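Ralgate Recipe Cards — data card / readme

Version 2. Last touched 7 Apr 2026. Notes by Macarena Lagos, typing and most of the checking by Santeri Lahtinen. Will tidy this up later.

What it is

Transcribed recipe cards from the Ralgate box. Home cooking, mostly baking and preserves, some soups. 1153 cards typed up, one row per card. Original spelling kept. Nothing has been test cooked by us, please keep that in mind before you feed anyone.

Where the cards came from

Bought as one lot at an estate sale in Ralgate, in November. Four shoe boxes, rubber bands gone to crumbs. Looks like three or four different hands over many years. One writer signs as Takach on a lot of the pickle cards, so we use that as the label for that handwriting. We don't know if it's a first name, a last name or the family she got the recipe from. The Zúñiga cards are a separate bunch, neater, bilingual in places, mostly sweets.

Files

cards.csv — the main table
hands.csv — which handwriting we think each card is in
units.csv — our guesses for odd measures
skipped.txt — cards we gave up on, with a word or two on why

Columns in cards.csv

id — just a number, no meaning, gaps are normal
title — as written. Blank if the card has none
body — full text, line breaks kept as a slash
kind — bread, cake, pickle, jam, soup, other
hand — takach, zuniga, third, unknown
stain — y or n, y means a stain covers at least one word
source_note — anything like "from the radio" or "Vukari bakery", copied over as is
back — text on the back of the card if any

How it was typed

Read aloud by one person, typed by the other, then swapped for the second pass. Slow but we caught a lot. Scans exist but they aren't in this release, the files are huge and a few cards have phone numbers and adresses on the back. Those got blanked in the back column too. If you find one we missed write to us and we'll pull it.

Square brackets mean we guessed. Double question mark means we couldn't. So "1 cup [lard]" is a guess, "1 cup ??" is a shrug.

Fractions are typed out, 1/2 and so on. The single character ones broke in version 1 and turned half the cake cards to garbage. Sorry about that. If you still have version 1 please delete it.

Units

A mess. Cups are probably US cups but the Zúñiga cards switch to grams partway through a recipe, no warning. "A glass" shows up all over, no idea what size. "Butter the size of an egg" left alone. Oven temps are Fahrenheit unless the card says otherwise, plenty say only "hot" or "medium". We did not convert anything in cards.csv. units.csv has our guesses and you should treat them as guesses.

Known problems

— Duplicates. Same nut roll written out over and over with tiny changes. Kept all of them on purpose, the changes are interesting.
— kind is wobbly. Sweet bread went under bread or cake depending on who was typing that night.
— Sorting by title puts all the blanks first, looks like the file is empty. It isn't. Scroll.
— Accents. Should be UTF-8 throughout. Some spreadsheet programs will mangle the ñ on opening, import as text instead.
— hand is unreliable for short cards. Anything under a couple lines is a coin flip between third and unknown.
— Two cards are torn in half and we only have the left sides. They're in, flagged in source_note.

Safety, please read

The pickle and jam cards are old. Several have processing times way shorter than what is recommended now, some have none at all, just pour the wax over. Do not can from these. Look up a current tested recipe and use the card for the flavor ideas.

Same for the raw egg ones.

What's it good for

Looking at how recipes drift when they get copied. Old words for ingredients. Handwriting labels if you want to argue with ours (please do). Not good for nutrition stuff, hardly any card says how many it serves.

Changes

version 2 — fractions fixed, back column added, soups split out of other
version 1 — first try, withdrawn

Still to do

Ingredient list as its own table. Started it, got 900 cards in and found we'd been putting "soda" down for both baking soda and soda water. Starting over. Also want an index of the people named on the cards, but need to think about whether that's fair to them.

Use

Free to use and share, say where you got it. Ralgate Recipe Cards is fine as a credit. Corrections welcome, send the id and what you think it says, one per line.

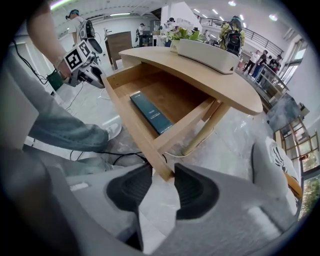
Can I sort the cards by date?

There's no date column. Hardly any of the cards are dated, and where a date is written it was left in the body or back text, so searching those two columns for a year is the best you can do for now.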